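Help wanted: part-time office person for a small community newspaper

Hi, I'm Hagos Araya and I put out the Greenwood Letter, a monthly paper for the Greenwood and Hornlow neighborhoods. I'm looking for someone to come in 19 hours a week and help me keep the place running, starting as soon as you can.

We print 953 copies of every issue and we still do a lot of it by hand. I write most of the articles, sell the ads (badly), answer the phone and then drive the bundles over to the stores on Prunier Street. It's a lot for one person and last December I sent the holiday issue out with two page fives in it. People were very nice about that, but I'd like to not do it again!

So what would you be doing? Opening mail, typing up the classifieds, calling advertisers who forgot to pay, proofreading my stuff, and putting together the subscriber packets in the last week of the month. Packet week is the busy one. You fold, you staple, you stick on labels, and we usually have the radio going and order sandwiches.

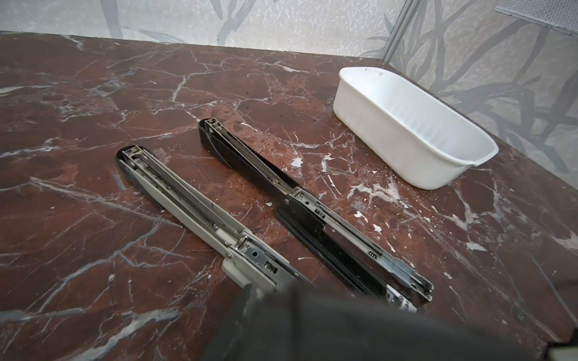 The rest of the month is much calmer. Mondays I'm out talking to people, so you'd have the office to yourself and could get the filing done in peace — or catch up on the obituaries, which need a careful eye and a kind phone voice. If you can spell names right the first time you are already ahead of me.

You don't need newspaper experience. I had none when I started. I'd like somebody who writes a clear email, doesn't mind lifting a box of paper, and will tell me when a headline is bad. A second language would be great (a lot of our Hornlow readers speak Spanish at home) but please don't let that stop you from applying. You do need to be able to get here, and the bus stops right across the street.

Pay is $21 an hour, every other Friday. I can't offer health insurance and I'm sorry about that. You do get paid time off, a key to the office and as many back issues as you can carry. Hours are pretty flexible outside packet week, so this could work well for a student or a parent with kids in school.

To apply, drop a letter through the door at 48 Prostov Lane, or just stop in any afternoon after lunch. Tell me who you are, what hours you could do, and one thing you'd change about the paper. I read every letter myself and I'll call everyone back, even if it takes me a few days.

Comments (3)

marlys_k
Is it OK to apply if I can only do mornings? I could do the whole day in packet week.

Hagos
Mornings are fine, Marlys! Put it in your letter.

DeeOnTheHill
Please bring back the crossword. I'm not applying, I just want the crossword.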